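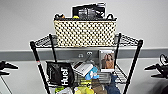 Household Storage and Small Space Planning
Handout 4: Open shelving, load and access
Instructor: Mwende Makokha

Reading for this unit: course packet, sections on shelving and on closets. Bring your floor sketch from the September assignment. You will mark it up in the second half of class.

1. Open and closed storage

Closed storage means cabinets, drawers and lidded boxes. It keeps dust off and hides what is inside. It also costs more per foot and needs clear space in front for a door or drawer to open. In a narrow hallway that clearance is often the deciding factor.

Open storage means shelves, racks, hooks and rails. Everything on it can be seen and reached in one motion. Small items fall over, slip through gaps or drift to the back, so most open shelving ends up with baskets or bins on it. When you draw a plan, draw the bins too. A shelf that looks generous on paper may hold only two of the bins the client already owns.

2. Shelf surfaces

Solid shelves support small feet and narrow bottles. They collect dust and should be wiped as part of regular cleaning.

Wire shelves let air through and suit linens, root vegetables and damp rooms. Narrow objects tip between the wires. A liner fixes this but cuts down the airflow.

Slatted shelves fall between the two. Check the gap against the smallest thing that will stand on the shelf.

3. Load

Makers give a limit per shelf and a limit for the whole unit. The second is usually lower than the shelf limits added together. Use the lower figure. Limits assume a level floor and weight spread evenly. Units on casters often carry a lower limit than the same unit on fixed feet.

Worked problem. A unit is rated up to 400 pounds in total. The client wants to store canned goods in bins that weigh 30 pounds each when full. Sixteen bins come to 480 pounds, so the plan fails even if the bins fit. Thirteen bins come to 390 pounds and pass. Put the heaviest bins on the bottom shelf.

4. Reach zones

Daily items go between hip and eye level. Weekly items can go just below that. Seasonal items go on the top or the floor. For a seated user, lower the whole daily zone and measure the actual reach. Do not work from a chart.

Deep shelves waste space at the back. For a pantry, 16 inches is deep enough for most bins, and anything deeper should be used for bulky things such as paper goods.

5. Case: the Moltau apartment

Two adults, one child, no hall closet. The existing storage was a wardrobe and a row of boxes under the window. The first plan added a tall cabinet beside the entry, and its door hit the front door. The second plan used open shelves on the same wall with coats on a rail below. Compare the two sketches in the packet and note what was lost in the change as well as what was gained.

Assignment

Plan one wall of storage for a room you know. Include a measured elevation, a list of contents by zone and a load total for each shelf. Due 13 December 2019, on paper, in Room 1122.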